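4. Data collection

4.1 Hand demonstrations vs. remote control

We taught the sorting task two ways. First by hand — the operator takes the arm by the wrist, motors slack, and walks it through the motion. Second by remote control, with the Gornorix handset, operator seated behind a screen and seeing only the wrist view. Same arm, same table covering, same objects. The policy (Section 5) gets the wrist view and the gripper opening, nothing else.

In total 809 demonstrations were kept. Of these 476 were by remote control, the rest by hand. Three operators. One (I. Camargo) had used the handset before, the other two learned on the job, and their early runs are in the set. We did not filter for style or speed. A run was dropped only if the arm hit its joint limit or the log was missing.

Hand guiding is quick to learn. New operators were making usable runs the same morning. But the hand pulls the wrist off level, and the tilt goes straight into the recorded path. Fingers then come down at a slant and one touches before the other. With a box or a block this hardly matters. With a small rounded case it does, the thing rolls or skates sideways and the close has to be redone.

Remote control is slower, and tiring. Operators complained about depth, mostly in the last stretch before contact. What they do instead is come in low and creep. You see it in the logs as a long flat tail at the end of each approach. We left the tails in. Trimming them was tried in March and the trained policy closed too early on nearly every object, so we went back.

4.2 Objects and layout

Earbud-style charging cases, picked from the Leite returns bin. Not cleaned. The task at the Plollham bench is to take one named case out of a group and place it in a tray, leaving the others alone. Groups were laid by hand, with no template, and operators were told to let the cases touch. Touching cases are what breaks the scripted grasp from our earlier work, which looks for a clear gap on both sides and gives up when there isnt one.

Two things make this hard to show well. The shapes are close to each other, so the operator must commit to one case early and hold the line. And the gap for each finger is narrow. A finger that lands on a neighbor can still end in a good grasp, if it slides off on the right side, and operators learned to do this on purpose. We count such runs as good. Whether the policy should copy the slide is another question, see 6.3. 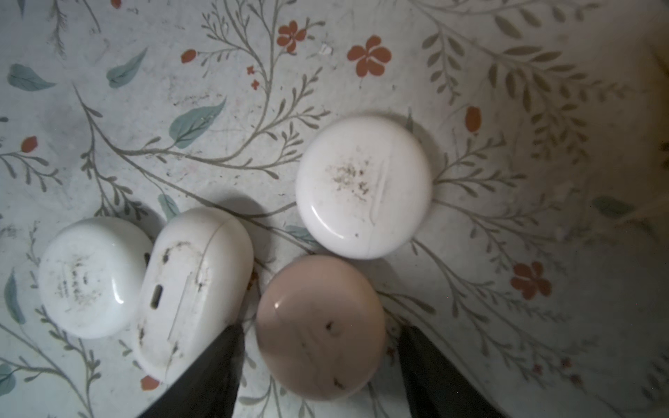

Figure 3. Wrist view, gripper fingers on either side of the pinkish-beige case, with three white cases in the same group.

Operators were asked to pause before closing. A short stop, no fixed length. This came from Camargo and it helped more than anything else we changed on the remote side. Without the pause, the close command overlaps the last sideways correction and the policy learns to do both at once — fine for the lone case, bad for groups. Hand-guided runs have no natural pause, becuase the operator feels contact through the arm and just squeezes. We asked for one anyway. Compliance was patchy.

4.3 Labels

Each run has a target name (color and shape words, typed by the operator before starting), the start and end of the approach, and the time of the close. The approach marks were set in Iltivus from the speed trace and fixed by hand where the trace was noisy. Names were not standardized. "Pink one", "beige round", "pink case" all occur for what is one class of object, and we kept them as typed. Dirt was never used in a name, though it would have told some of the white cases apart. Runs with a blank name were given one afterwards by a second operator, from the video.

Contact: Plollham bench group, c/o I. Camargo | Copyright the authors | Back to top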